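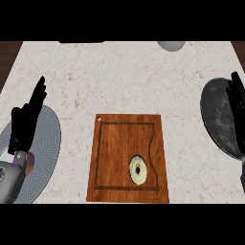
Zotitz, counter layout in the simulator: board in the middle, one slice on it, a hand either side.

Zotitz two-arm build - pre-run checklist, with my comments
Last gone through: 24 August 2020
Where: Ritchie Yard shared workshop, bay 2

Same format as before, so the item, then OK / Not OK / Needs doing, then me rambling. If you share the bay and only want to know whether you can walk past the thing while it's on, skip to the floor section. I do the simulator checks first and the metal second, always in that order, and if anything in the first lot fails I leave the mains off and go and put the kettle on.

SIMULATOR

Scene loads without errors - OK
One warning about a missing texture in the log. I've had it since February and it does no harm, but I'd like it gone all the same.

Counter height matches the real bench - OK
Measured again with the steel rule, not the floppy tape. The bench got moved for the floor painting and I didn't trust it. Fine as it happens, but measure it yours as well if you've moved anything!

Both arms start clear of the board - OK
I want a good stretch of bare counter between the left hand and the chopping board before anything moves. Plenty of it in the start layout.

Collision shape on the board includes the juice groove - Needs doing
At the moment it's a plain flat slab underneath as far as the physics is concerned, and the groove is only there to look at. The groove bends inwards on the right, quite near where the slice sits, so a fingertip will meet it sooner or later on the real board and I'd like the sim to know about it first.

Joint limits in the sim are tighter than the limits on the hardware - OK
By 5 degrees on every joint. I was caught out once with them the other way round and the wrist made a noise I still think about.

Speed cap on - OK
Quarter speed. It stays there until I've had a whole evening with no stops.

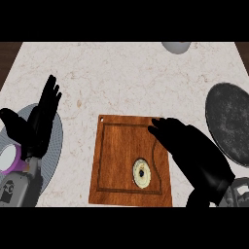 Reading time: 5 min

Right hand over to the top right of the board, fingertips at the edge or just over it, and the left hand still on its own side. I stop at this sort of pose and go round everything with the mouse before I let it carry on.

Right hand clear of the slice - OK
The slice is down and to the left of the fingertips, so there's room. I'd still like a bit more, especially as the real fingers are fatter than the model ones by the thickness of the rubber tips. Have added the tips to the to-do list (again).

Right wrist clear of the dark pan - OK, but watch it
This is the one I'd ask anybody to look at twice. The lower rim of the pan sits just above the wrist from this view, which looks awfully friendly. Spin the view round and check it from the side before you tick it. On the real bench I've taped a line for the pan to sit behind.

Left hand stays over its own side - OK
It has the round grey thing under it and no business going anywhere else for this task. There's a fence set in software down the left side of the board, and I drove the hand at it on purpose three times. It stopped each time.

Bowl at the back - OK
Well out of the way at the far edge. If you're adding your own bits to the layout, put them somewhere else, please, I use that gap between bowl and board for the lift move.

HARDWARE

Mains off, then look and touch - OK
Hands on every bolt from the base plates upwards. One on the left shoulder bracket took a quarter turn, so it's had threadlock and a paint mark. If the paint line is ever broken, don't run it, tell me.

Emergency stop - OK
This is the Humex box on the yellow lead. Pressed it at rest, pressed it halfway through a move, pressed it with my elbow. Everything stopped. The lead wants to come round the front of the bench, where you can reach the button from the stool - it had crept round the back and I was not pleased with myself.

Arms hold position when the power goes - Not OK
Left holds. Right sags, slowly, and ends up resting on whatever is below it. I've put a foam block under it for now and the block is part of the checklist until I've sorted the brake. No block, no run.

Cables at the wrists - OK
Moved each wrist through its whole range by hand, watching for anything tight. The purple sleeve on the left has a scuff but the wire inside is fine.

Reach circle on the floor - OK
Taped at 1135 mm from the middle of each base. That's the longest reach plus a bit for comfort. The tape had peeled by the door where the bins get dragged over it, so that part is new.

FLOOR AND PEOPLE

Keep outside the tape while the lamp is on, even if the arms look asleep. They pause between moves for up to 14 seconds and it's very easy to think it has finished. Don't reach in to rescue a dropped slice! I have more courgette than I know what to do with, it's August.

Long hair tied back, lanyards off, sleeves up. Bralura, the laser lot in the next bay, asked whether their extractor hose can stay where it is. Yes, so long as it's outside the tape.

No knives. The board is a board and that's as far as the kitchen theme goes for now. Anything with a blade gets its own checklist and I haven't written it.

STILL OPEN

Groove in the collision shape
Rubber tips on the model fingers
Brake on the right arm (foam block until then)
That blasted texture warning

I'm leaving this printed on the clipboard by the stool as well. Write on it in pen if you find something, pencil rubs off and then I can't tell what you meant.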